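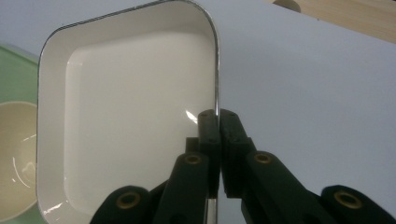

Table notes from the Layug group

When we started the table-clearing work last winter, we thought the difficult part would be the bowls. Bowls are round, they roll, and they like to tip when you take them by one side. After four months of collecting demonstrations with the hand-held grippers, I must report that the bowls are doing well and the flat things are giving us the trouble.

By flat things I mean trays, saucers and the single chopstick. They have very little to hold. A tray with a raised wall offers a thin rim, and the fingers must close on that rim at a good angle or the tray turns in the grip. A person with bare hands corrects this with the other fingers, without thinking. With two fingers only, there is no such help, so the people who do the demonstrations have to learn a new habit. Erlinda Tan calls it "pinch, wait, lift", and she has written it on the whiteboard in large letters. The wait is short, less than a breath, but it gives the learning method a clear moment between closing and moving.

What we changed

Until March, all our demonstrations were recorded as one long piece, from the first touch to the last. The policy (the program that decides the next movement) was then trained on the whole piece with equal weight. Dindo Dizon looked at the failures and found that most of them began in the same place, just after the fingers closed. The policy was lifting too early. In the recordings the closing takes only a small part of the time, and so it had a small voice in the training.

Dindo's idea was simple. He marks the moment when the finger opening stops changing, and the steps near this moment are given more weight. He does not add new data and he does not change the network. Rogelio Dimaculangan was not convinced at first, and he asked that we also try the same weighting at random moments, so that we could see if the benefit came from the place or only from the weighting. I think this was a fair request, and it cost us one more week on the computers.

What we found

The training set for this round has 2439 demonstrations on the white table, with both hands. The old method, the new method and Rogelio's random version were each given the same set. We then let each of them try 34 arrangements which were not in the training, all with objects of the same kind but in other positions.

The new weighting was clearly better on trays and saucers. The random version was no better than the old method, and Rogelio has said so himself in our group meeting. For bowls there was no difference that I would defend. For the chopstick all three were poor. It lies flat against the bottom of the tray, the fingertip pads are wide compared with it, and I believe this is a question for the mechanical side. Jerome Magbanua has made a narrower pad and we will try it next.

I want to add a caution. All of this was done on one table, under one set of lights, with a small family of dishes. The colleagues at Drernen have a darker table and enamel trays of a different depth, and they have agreed to run the weights there. Until they have finished, please do not quote our result as a general one.

Arranging the table

Several new people have asked how a recording begins, so I repeat it here. Both grippers are picked up before the recording starts, and the dishes are already in their places. For the bowl arrangement, the saucer goes to the right of the green tray, the bowl on the saucer, and the spoon stands in the bowl. The chopstick goes inside the tray along its right side. Small differences from one recording to the next are welcome. Please do not try to put the dishes exactly where the last person had them.

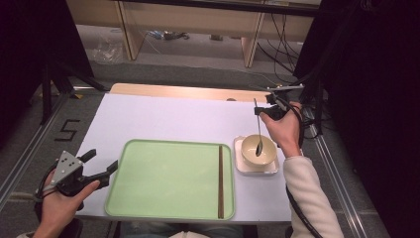

Things to remember

Keep the marker plate on the left gripper clean, and tell Jerome if it becomes loose.

If you drop an object, finish the movement as you would at home and then make a note in the log. We keep these recordings in a separate folder, called Flonden, and Dindo uses them for the recovery study.

Sleeves can be any colour, but push them back if they cover the fingers of the gripper.

Next round

With the tray recordings now being made, the full set should reach 3527 demonstrations before we train again. I have asked Erlinda to keep the share of one-handed lifts the same as before, so that the two rounds can be compared. The code for the weighting is in the Brellano repository, with a short note by Dindo on how to choose the width of the window. Comments on the note can go to him directly, and questions about table time to me.

Hiba Nimri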